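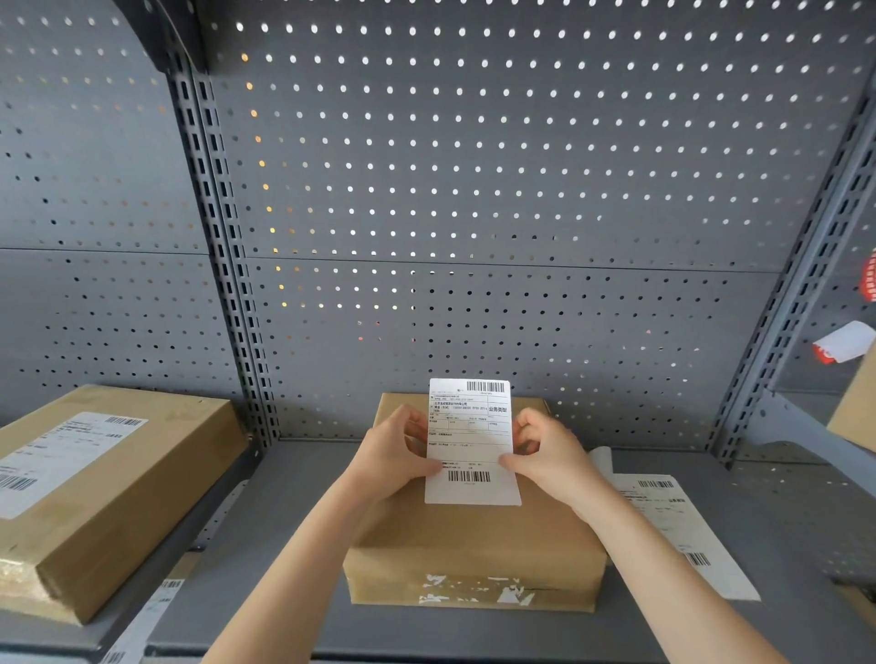
Lista de verificação de segurança - armazém de expedição, Sedthorpe
Responsável pela inspeção: Liam Ní Mhurchú
Data: 5/3/22
Operador do edifício: Villness
Referência da lista: 432, revisão para o segundo trimestre

Legenda: C = conforme; NC = não conforme; P = parcial; NA = não aplicável. Os comentários seguem cada ponto. As não conformidades abertas transitam para a tabela de ações no fim.

1. Vias de circulação e pavimento

1.1 Corredores principais desimpedidos em toda a largura: C

1.2 Marcação de piso legível: P
A linha amarela entre o cais 2 e a zona de triagem está gasta na curva. Já constava da inspeção anterior com a mesma redação. Repintar com tinta epóxi; a fita adesiva aplicada provisoriamente descola com a passagem dos porta-paletes.

1.3 Pavimento sem fissuras, ressaltos ou derrames: NC
Junta de dilatação aberta junto ao pilar C4. O ressalto é suficiente para travar a roda dianteira de um porta-paletes manual. Colocado cone. O cone não é solução e deve sair quando a junta for selada.

1.4 Espelhos convexos nos cruzamentos: C
Espelho do cruzamento norte reorientado durante a visita.

2. Estantes e armazenagem

2.1 Placas de carga afixadas em todas as estantes: P
Faltam na fila F. As estantes desta fila vieram do antigo armazém da Ní Chonaill e foram montadas sem transferência das placas. Até confirmação do fabricante, a fila F fica limitada a volumes leves e sem paletes nos níveis superiores.

2.2 Montantes sem deformação visível: C
Verificados com régua de um metro, face frontal e lateral. Um montante na fila B apresenta risco na pintura, sem amolgadela mensurável. Classificado como verde, rever na próxima inspeção.

2.3 Cavilhas de segurança nas longarinas: NC
Duas cavilhas em falta na fila D, segundo nível. Repostas no local a partir do stock de manutenção. O ponto mantém-se como NC no registo porque a falta existia à chegada.

2.4 Fixação ao pavimento: C

2.5 Cargas dentro do perímetro da prateleira: C
Nas prateleiras de pequenos volumes, alguns turnos continuam a empilhar por ordem de chegada. O procedimento pede os mais pesados em baixo. Lembrado ao chefe de turno.

3. Postos de embalagem e etiquetagem

3.1 Altura das bancadas adequada à tarefa: P
As bancadas reguláveis estão todas na mesma posição e as manivelas de duas delas encravam. Lubrificar e testar em todo o curso.

3.2 Facas de lâmina retrátil, sem lâminas expostas: C
Uma faca de lâmina fixa retirada da gaveta do posto 6. Não faz parte do equipamento autorizado.

3.3 Recipiente para lâminas usadas: C
Recipiente a mais de meio. Substituir antes do fim de May, conforme a folha do fornecedor (a folha vem em inglês e o mês fica como está no documento de origem).

3.4 Impressoras de etiquetas com cabos protegidos: NC
Cabo de alimentação do posto 3 atravessa a zona de passagem sem calha. Desligado e reencaminhado por trás da bancada, mas falta a fixação definitiva.

3.5 Iluminação no plano de trabalho: C
Medidos 432 lux no ponto menos favorável. O caderno interno pede um mínimo de 400.

4. Movimentação manual

4.1 Limites de peso afixados nos postos: C

4.2 Volumes acima do limite identificados: P
O autocolante de volume pesado é aplicado só numa face. Com o volume encostado à parede fica invisível. Aplicar em duas faces adjacentes.

4.3 Formação registada para todos os operadores: P
Registos em dia para o turno da manhã. No turno da tarde faltam as assinaturas da sessão mais recente; a lista de presenças existe, mas sem rubrica do formador.

5. Equipamento de movimentação

5.1 Verificação diária dos empilhadores preenchida: P
Folhas completas para o empilhador 1. No empilhador 2, vários dias têm todos os pontos assinalados com um único traço vertical. Não se aceita como verificação.

5.2 Zona de carga de baterias ventilada: C
Extrator a funcionar. Grelha com pó acumulado, a limpar.

5.3 Lava-olhos junto à zona de carga: C
Testado. Caudal estável, água limpa ao fim de poucos segundos.

5.4 Niveladores de cais: NC
O nivelador do cais 3 desce aos solavancos. Posto fora de serviço com etiqueta de bloqueio. Assistência pedida à Volis; aguarda marcação.

6. Incêndio e emergência

6.1 Extintores acessíveis, selados e dentro do prazo: C
Verificados 36 extintores. O do corredor sul tinha um carro de rede estacionado à frente, retirado de imediato.

6.2 Saídas de emergência desobstruídas: C
Todas abertas e fechadas durante a visita. A barra antipânico da saída 4 exige mais força do que as restantes. Ajustar.

6.3 Iluminação de emergência: NC
Dois blocos autónomos sem resposta ao botão de teste - mezanino e escada de acesso aos escritórios.

6.4 Acumulação de cartão e filme plástico: P
O limite interno na zona de resíduos é de 1,000 kg (formato do caderno inglês, leia-se mil). A balança do compactador não estava operacional, pelo que o cumprimento não pôde ser confirmado.

6.5 Planta de emergência atualizada: NC
A planta afixada na entrada ainda mostra a parede divisória demolida. Substituir em todos os pontos de afixação.

7. Ações

Selar a junta do pilar C4. Responsável: manutenção. Prioridade alta.
Repor as placas de carga da fila F. Responsável: Villness. Prioridade alta.
Substituir os dois blocos autónomos. Responsável: manutenção. Prioridade alta.
Reparar o nivelador do cais 3. Responsável: Volis. Mantém bloqueio até relatório assinado.
Fixar o cabo do posto 3 em calha. Responsável: manutenção. Prioridade média.
Emitir nova planta de emergência. Responsável: Villness. Prioridade média.
Repintar a marcação entre o cais 2 e a triagem. Prioridade média, prazo 40 dias.
Regularizar as assinaturas de formação do turno da tarde. Prioridade média.

As ações de prioridade alta são verificadas no local. Para as restantes aceita-se fotografia com a referência do ponto, enviada ao inspetor.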